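# Gillies Street Swim Club, September parents' meeting

Minutes by me, Beca Watkins (Gwion Pugh had them last time and says his wrist hurts) 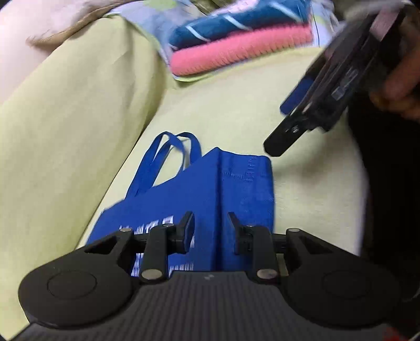

*Blue tote bag and folded towels*

We got going a bit after seven on Wednesday, in the upstairs room at the Zasimdale pool, once Gwion had found the key. Good turnout! I didn't take names because people kept coming in late, so if you were there and want it on record, tell me and I'll add you.

**Last meeting's minutes**

Fine, apart from the spelling of Skedonska, which Gwion had three different ways. I've fixed it.

**Money**

We have $2,887 in the account, up from $1,954 in the spring. Most of that is the bake sale and the summer dues finally coming in (thank you, late payers, you know who you are and I still love you). Gwion wants to leave it alone until the lane rental bill shows up. I wanted to spend a little on new kickboards, because the ones we've got shed blue crumbs all over the deck. We went back and forth and settled on $80 for kickboards now, and we'll look at the rest when the bill is in. Everyone okay with that except one dad who abstained, and I think he was reading his phone.

**Lane times**

The pool wants to move us from lanes 1 and 2 over to the far side on weekday evenings so the water aerobics class can have the steps. I get it, they need the steps! But the far side is the deep side, and our youngest group can't stand up in it. Gwion is going to ask if the little ones can keep lane 1 for the first half hour and then we all shuffle over. If the pool says no, we may have to start the youngest group earlier, and a few of you said you can't get here from work that early. Please email me what time you could really manage, even if it's a pain.

**Skedonska meet**

Still on. The bus leaves from the back parking lot, not the front, same as last year. Kids need a suit, a spare suit, goggles, two towels and something warm for between races. I would also say put the snacks in a different bag from the towels (I'm still finding raisins in my trunk). Names on everything, please, including the bag itself.

We talked for ages about whether parents can ride the bus. Short version: three can, and the rest of us drive. I'll put a sign-up sheet on the corkboard and it's first come, first served. Gwion is driving his van with the tent in it, so he has room for gear but no passengers.

**Miden relay**

Miden asked if we'd send a mixed relay team to their fun day. The older kids are keen. Coach wasn't there to ask, so this one is waiting until I can catch her after practice.

**Lost and found**

The bin is overflowing again and it smells. Anything still in it at the end of the month goes to the thrift store. There's a pretty nice gray hoodie in there, size youth large, and one single flip-flop that I'm told has been with us since winter.

**Anything else**

- The locker room hair dryer is broken. Gwion will tell the front desk.
- Someone asked about team caps. Same price as before, order through me.
- Can we have decaf next time? Yes. I'll bring it.

**To do**

- Gwion: lane 1 question, hair dryer, tent
- Me: kickboards, bus sheet, talk to Coach about Miden, decaf
- Everybody: email me your start times

We wrapped up when the cleaner came in and started stacking chairs. Next meeting is same room, same time, next month, and Gwion is taking the minutes, wrist or no wrist.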